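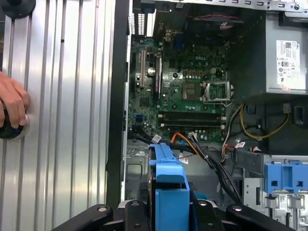
Computer refurbishment

Computer refurbishment is the practice of returning discarded computers to use, usually by persuading two or three broken ones to become a working one. It differs from recycling, in which the machine is shredded, and from storage in a cupboard, the most popular method of all.

Stripping and sorting

Trade habits vary more than the trade admits. A desktop tower is normally laid on its side with the side panel off, and parts are taken out in whatever order the screws allow. The hard disk drive carries the previous owner's tax returns and poetry, so it is wiped or destroyed, and its label, often with a QR code, is recorded against the job. Maëlle Sutherland, whose handbook Clunine is still quoted by people who have lost their copy, gave 30 pages to wiping and one to cleaning out fluff.

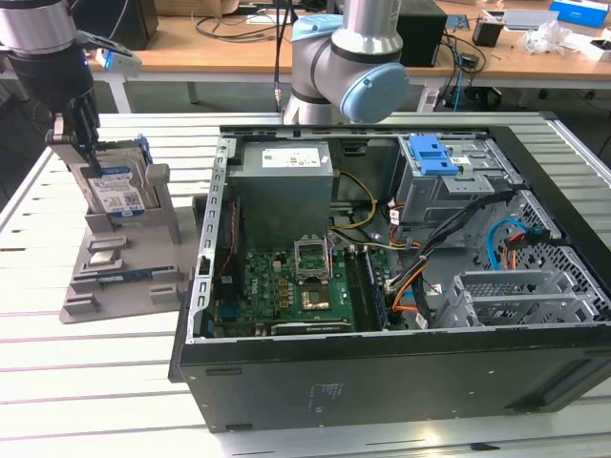 Grading is the stage at which most arguments occur. The Thibodeau scale, drawn up in 2000, has 67 grades — several of them concerning scratches. A drive standing in a bracket above its tray, as on the bench shown, has yet to earn one. Most workshops use "good", "fair" and "spares".

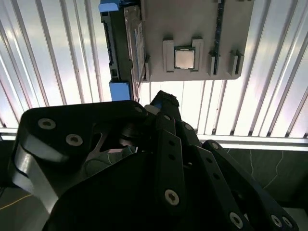 Processors are graded separately and tend to outlive everything around them.

See also: Mudari method; Nudero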